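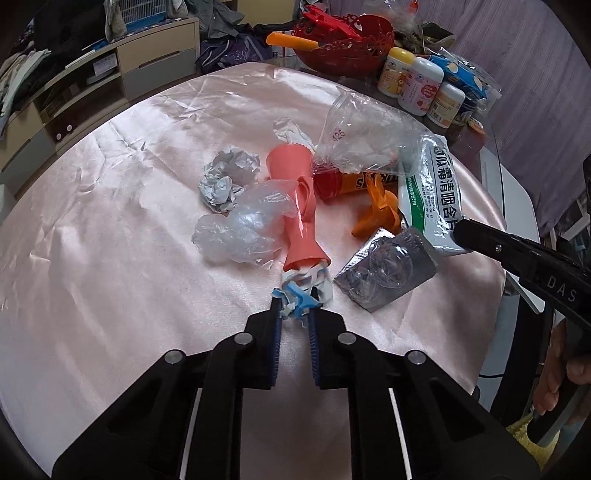
Fig. 1. Table clearing, two hand grippers. Wrapper at the jaw tips, second gripper by the medicine package.

Handling rules for two-gripper collection, wk 2
Notes: N. Scanlon. Corrections to me or Ciarán Carroll before lab.

Leftover from last time: we stopped at "what counts as one episode". Answer: one object picked, moved, let go. If you drop it and pick it up again it's still the same episode, but flag it. Don't trim the drop out. People keep trimming the drop out.

House rules (Bullstead lab version, Hisberg has its own, don't mix them)

1. Hands. Fingers stay on the handle, never ahead of the jaw pivot. Holds for both people if two are working one table. Free hand off the table while recording.

2. Who moves first. Agree before you start. Say "left" or "right" out loud. Second gripper waits outside the reach of the first until the first has let go. Two jaws on one object only if the task sheet says handover.

3. Speed. Slow enough that a person watching could say what you're going for. If you have to ask whether it was too fast, redo it.

4. Approach. Thin stuff (wrappers, tissue, film) from the side, pinch a fold, lift, THEN move. Pushing down on it just drags the tablecloth, and then everything else on the table has shifted and your start layout is no good. Satin is the worst for this. Cotton a bit better.

5. Clear plastic. Bags and blister packs are where most of the bad labels come from. Fig. 1 has bags and a blister pack on the same table, look at the reflections off the bubbles. Label by what it is and not by what shows through it. Bag with something in it = bag, plus "contents unknown" if you can't tell.

6. Medicine. Empty packaging only. Whoever sets the table checks every pack and bottle by hand before it goes in reach. A blister with even one tablet left goes back in the cupboard. Lozenges count as medicine, yes, I was asked. Print on the pack can stay visible if it's product text. Anything with a patient name or pharmacy sticker: off the table.

7. Homes. If you're recording in someone's house you have written consent for the ROOM, not just the person. Shelves, laundry, pet cages, whatever is behind the table is in the data too. Wiesława Jasińska keeps the forms. No form no session.

8. Pads. Check finger pads before each block. Ridges worn flat or pad peeling at the tip = swap. Log the swap with the episode number, grip changes after it and we need to know where.

9. Stop word is "stop". Anyone can say it. Jaws open, gripper down, then talk.

Labeling, short version
- one name per object, from the list. "Trash" is not a name
- crumpled things: material first, then shape (paper, ball)
- if you don't know what it is, write "unknown plastic part" and move on. don't guess, a guess looks just like a fact once its in the sheet
- object lying on its side gets the side tag even if it looks obvious

Numbers for the assignment: 31 episodes per pair, 17 of them with thin or clear objects. The full set is meant to reach 2,000 by April so please no half-filled sheets.

Cillian's question from the break, does rule 2 apply when both grippers work seperate ends of the table. Yes. Ends aren't as far apart as you think.

Reading: Ildikó Fodor's checklist, sections on consent and on shared reach. Skip the appendix.

Sheets due 22/08/2019, paper copy, my tray.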